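Chapter 7
The Cost of a Plain Surface: Finish, Wear and Price in Household Furniture

Donnie Crichton bought his first kitchen table from Semple for $300, and he was proud of it until December, when his sister set a pot of chili on it. The ring is still there. He has since told three different people that it adds character, and he is in the right trade for saying so, as he sells used furniture in Collwood.

We begin with Donnie's table for two reasons. It is a very ordinary table, and almost everything that happened to it could have been read off its finish on the day he bought it. The previous chapter dealt with joints, legs and the sad business of wobble. In this one we leave the skeleton alone and look at the skin.

A finish is whatever stands between the material of a piece and the people who intend to spill things on it. It may be oil, wax, lacquer, paint or some hard coating with a name that sounds like a cough medicine. Makers talk about finish as if it were a matter of taste. Buyers do too, right up to the first red wine. For the purposes of this book a finish is a cost, spread over the years that it lasts, and we will treat it like any other cost.

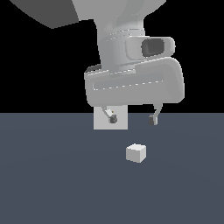

Color is where most buyers start and where a good many of them stop. A catalog will offer oatmeal, driftwood and something called morning, all of which are beige. Darker and cooler shades sell more slowly, and showrooms tend to put them under strong light so that they seem friendlier than they will at home. Take a flat slate-blue top like the one shown, set against plain black, with no texture anywhere on it. It looks calm, and a buyer can picture it staying that way. What the buyer can't judge from such a view is how the same color will look under crumbs, which are pale, numerous and drawn to blue tables by forces outside the scope of this chapter.

Sheen matters at least as much as color and gets a tenth of the attention. A high gloss throws back light and shows every fingerprint. A matte surface hides fingerprints but may take a polish wherever sleeves rub it, so that after a few years it has shiny patches in front of each chair. You can often tell who in a family lingers over breakfast.

Then there is repair. Wax can be renewed on a quiet afternoon by anyone with a rag. Lacquer usually wants a professional, and the professional wants to be paid. Suppose the Flakent dining table costs $300 more than the Skullton and needs no refinishing for the length of time you mean to own it. Suppose the Skullton has to be refinished twice in that time, at $60 a visit. The Skullton is still cheaper by $180, even though the salesperson has used the word "investment" four times.

The sum changes if you count your own hours, or the week you spend eating off your lap. Most households don't count them. Whether they should is the subject of Section 7.2, and readers who have ever stripped a table themselves may already hold strong views.

Terms to know before you go on: finish, sheen, service life, refinishing cost, patina (see also: damage).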